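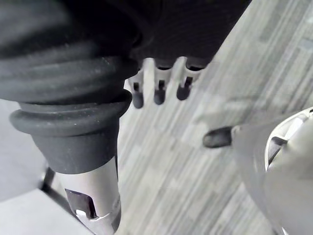
Figure 1. Wrist camera view during inspection: rubber bellows with dust on the folds, metal shaft below it, rubber-tipped tabs at the center, part of the gripper at right.

3. Setup and Maintenance of the Arm

3.1 Starting condition

The arm was assigned to our group in November with the Hamdy gripper already fitted. It had been stored under a cloth at the Nollbridge lab and the service log ended at entry 13. No fault was recorded there. On first power-up the arm homed correctly, but the wrist camera image was rotated 2 degrees from the gripper axis, and this had to be corrected before any other work.

3.2 Camera alignment

The camera bracket is held by two screws. Both were loosened, the bracket was turned against a printed grid, and the screws were tightened again in small steps while the live image was checked. The Pranen software stores the remaining offset as a single value per axis. We saved the old file before overwriting it. The close part of the gripper is slightly blurred in all images because focus is fixed for objects farther out. We left the focus alone.

3.3 Inspection of the bellows and shaft

Inspection was done with the drive disabled and the arm parked. The wrist camera was used first, to find areas that needed a closer look by hand. In Figure 1 specks of dust and lint can be seen on the bellows, mostly on the upper folds. The side of the shaft has a rectangular slot near the bottom of the view, with a small bright metal tab at its lower corner. The inside of the slot is too dark to judge from the image, so a flashlight was used.

The bellows was wiped with a dry lint-free cloth, one fold at a time, from the top down. The Cellurora maintenance sheet does not allow solvent on rubber parts. Each fold was then opened with two fingers and checked for cracks. None were found. The collar was checked by hand for play.

3.4 Rubber tips

The three rubber tips on the tabs were pressed lightly by hand to check that they were seated. A loose tip would have to be replaced and not glued. All three passed.

3.5 Test run

After cleaning, the arm was run for 200 cycles at reduced speed, then 100 cycles at normal speed. The emergency stop was tested before each run. The position error stayed inside the limit set in Section 2. One run was stopped by a timeout in the Pranen software and restarted from the first cycle; the cause was a network cable that had not been pushed in fully.

3.6 Maintenance interval

We propose wiping the bellows every 100 hours of operation and repeating the camera check whenever the bracket has been touched. Results are to be written in the log, starting with entry 14. The wear limit for the rubber tips is still open, as the sheet gives no value for it.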